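Sign and Label Design, Unit 4
Instructor: Gerardo Aquino
Handout: Reading distance and contrast

Before you pick a typeface, find out how far away the reader will be. A shelf tag is read at arm's length. A wall sign may be read from 70 feet. Write the distance at the top of your worksheet, because every other choice depends on it.

Test your draft at full size. Tape it up, step back to the reading distance, and ask someone who hasn't seen it to read it out loud. Letters that look fine on a screen often close up in print, mainly e, a and s.

For the Hatari sign, bring 6 printed drafts. Use the same wording on all of them and change one thing at a time. Pages 19 to 24 of the packet cover letter spacing.

Contrast between letter and background matters more than the color itself. Dark on yellow is easy to pick out, and light gray on white is not. Size and direction still count: XENSE is in small dark capitals running vertically on bright yellow, so the contrast is strong but the word is meant for someone close by. Use capitals for short names only.
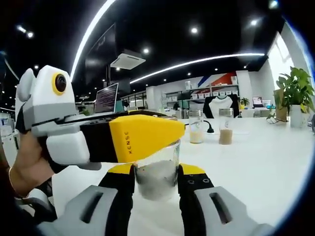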